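Kraft paper, blue tape and two blue bins: a long-term review of our sorting table setup

I promised in January that I would write up the table covering and the bins once we had lived with them for a while, and a few of you have been kind enough to keep asking. So get a cup of something and settle in, as I do go on a bit.

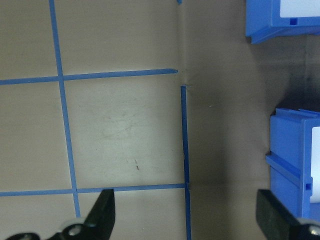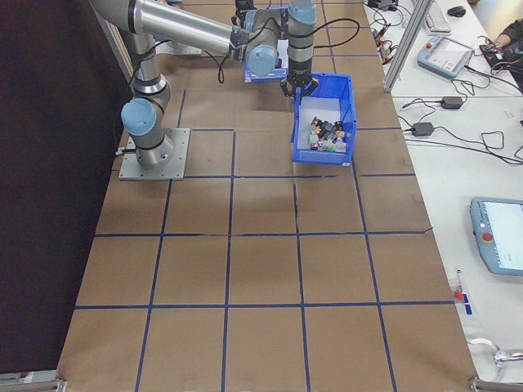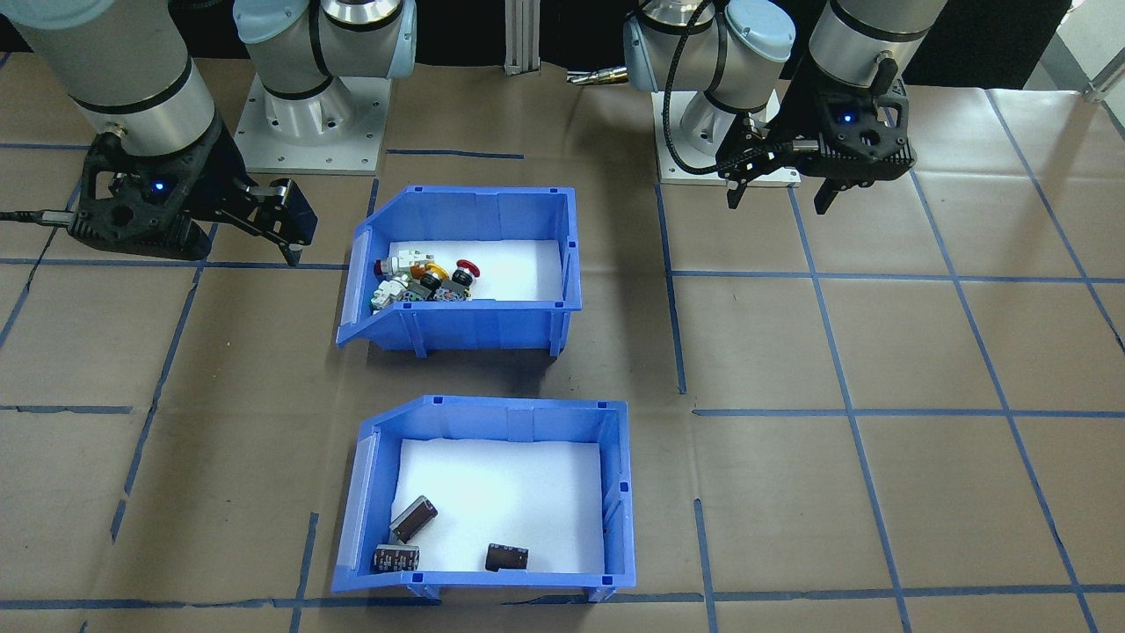
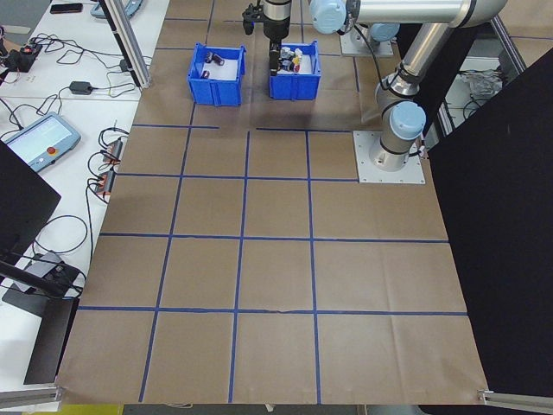

Paper, blue tape lines and blue plastic bins on the bench.
Sestport Makers Club, Bench and Storage Team

Let me start with the bins, which are the Brerkby open ones in blue. I have bought a great many plastic bins in my life (my wife would say too many) and I had low hopes for these at the price. They've won me over! The sides slope, so you can slide your hand in and scoop out the last small piece without scrabbling in a corner. They're stiff enough to carry one-handed when full, and they rinse out under the tap in a minute. I do wish they came with lids, and the blue shows scratches sooner than I'd like, but those are small grumbles.

We use them in pairs for sorting little bits and pieces, the caps and tiny parts that otherwise end up all over the floor. A white liner in the bottom makes a big difference when you're hunting for something black. Mine are just cut from an old roll of drawer liner, and I change them when they start to look sad.

Now, the paper. It's Lositz brown kraft, 200 feet on the roll, and we have hardly made a dent in it. I love it as a bench covering. It's cheap, it takes a pencil note nicely, and when it gets too grubby you peel it up and start again. It does crease, though, and once a fold line is in there you will never smooth it out, believe me, I've tried. You'll also get scuffs and smudges wherever the work is busiest. If that sort of thing bothers you, buy a rubber mat and be happy.

The blue tape is Osagie masking tape, and here my feelings are more mixed. I wanted a grid so that everybody could say "second row, third square over" and be understood, and for that it's a treat. It tears cleanly by hand and the color stands out beautifully on the brown. But it stretches if you pull it, and then it dries wavy. Lay it down slowly, pressing as you go, and snip the ends with scissors if you want them square. I was in a hurry on a couple of my lines and I have to look at them every week. It also lifts the top layer of the paper if you peel it back to fix a mistake, so mark your lines in pencil first, which I did not.

One roll of tape was plenty for us. Laying the whole grid took 3 evenings, mostly because I kept stopping to chat.

Would I buy it all again? The bins, yes, and I've already put 14 more on the club's wish list. The paper, yes. The tape I'd buy again if it was on sale, and otherwise I'd try a better brand and let you know how I got on.

If you want a few feet of the paper to try at home, leave a note in my cubby and I'll cut you a piece.

Magdy Kamel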